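Session 4: Petitions, marches and the vote - how outside pressure reaches elected members

Handout for the evening group. Tutor: Rajkumari Bansal

Welcome back, everyone, and thank you for such a lively discussion last time (I went home with my head buzzing, and I suspect a few of you did too). We finished on the question of why a member might vote against their own party, and I promised we would come to what happens outside the chamber before a big vote. So that is where we are going now, and I hope you'll bear with me while I take the long way round.

1. Three kinds of pressure

When a vote is coming, people who care about it tend to write, sign or turn up. Writing means a letter or an email to your own representative, and most offices will tell you that a letter in the sender's own words gets read more slowly and more carefully than one that has been copied and pasted. Signing means a petition, on paper or online. Turning up covers everything from a march with banners down to sitting quietly in an advice surgery until your name is called.

They work on different people. A petition speaks mostly to the newspapers and to other supporters, who like to know they aren't alone. A letter speaks to one office. A march speaks to everybody at once, and for that reason it is rather hard to control what it says!

2. Our case: the Amrani bus depot

You'll remember the reading. The council planned to close the depot at Amrani and move the evening services to Cernico, and Janelle Malabanan, who had never been to a council meeting in her life, started a petition at her kitchen table. By June she had 400 names. She then did something I find very interesting, and went back through the list to see which ward each person lived in. Of those 400, 189 lived in wards where the sitting councillor had won by a small margin.

She asked those people, and only those people, to write a letter as well. In the end 160 did. The march to the town hall came afterwards and was, by her own account, a bit damp and a bit short, but by then the letters had landed and 2 councillors had already said they would not follow the group line.

Please don't take from this that the petition was a waste of effort. Without the list she would not have known whom to ask. I do think, though, that we sometimes treat the signature as the end of the job, and Janelle treated it as an address book (with permission - she had put a tick box on the form, and I would like you to look at the wording of it on page two of the reading).

3. What a whip can and can't do

A whip can remind, persuade, flatter and grumble. In most councils a whip can also suspend a member from the group. A whip can't cast the vote. Keep that in mind when you read the Botmont minutes, where the word "instructed" turns up again and again.

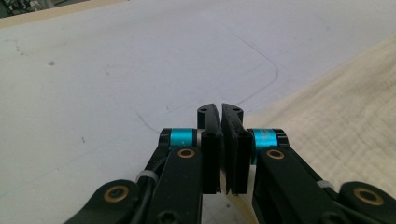
Does a large petition oblige a council to change its mind?

In most places it only obliges them to talk about it. Many councils set a number of signatures that triggers a debate, and once the debate has been held the duty is met, whichever way the vote goes.

4. For next time

Read the Drirnorard leaflet and the reply to it, both sides of the sheet. Write a short letter, one page at the most, to an imaginary councillor who is undecided, and bring it along on paper so we can swap. If you get stuck on the opening, begin with the street you live in and how the decision touches it. Tea will be at half past seven as usual.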